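The owner of the Endthorpe, a guesthouse with a gravel lot and a view of a larger guesthouse, has strong feelings about ironing. She has asked to be left out of this by name, on the grounds that her mother still reads things.

"My mother ironed pillowcases," she says. "She ironed dish towels. I believe she once ironed a shoelace. I'm not going to compete with that."

She stopped pressing the guest sheets in March. Until then every one went through a secondhand rotary press called the Uklow, bought for $3,000 from a motel that was going under and seemed glad to see it leave. It weighs more than her car and has one setting, which she describes as "toast."

The first letter of complaint came within a week. It ran to two pages and used the word "standards" in capitals. "He'd stayed one night," she says. "He'd slept in the thing. What did he think it looked like by morning?"

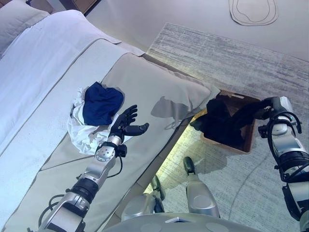 Pillai, on the other hand, holds that a guest who pays for a room is paying for the creases to be somewhere else, and has said so at breakfast more than once, over the eggs.

The owner has heard the argument and passes the toast. "People want hotel sheets," she says. "Then they go home and pull theirs out of the dryer three days late, like everybody."

Her method now is to take the sheets out a little damp, shake them hard, and fold them while they're still warm. She learned it from the back of a box of Unusa starch, a product she no longer buys. The power bill dropped by $111 the first month, and she got back some 80 minutes a day, which she had planned to spend on the garden. The garden looks the same.

Does she miss anything about it? She thinks for a while. "The smell. And it was the only room where people left me alone."

The Uklow is still in the basement, under a tablecloth. The tablecloth, she admits when pressed, is ironed.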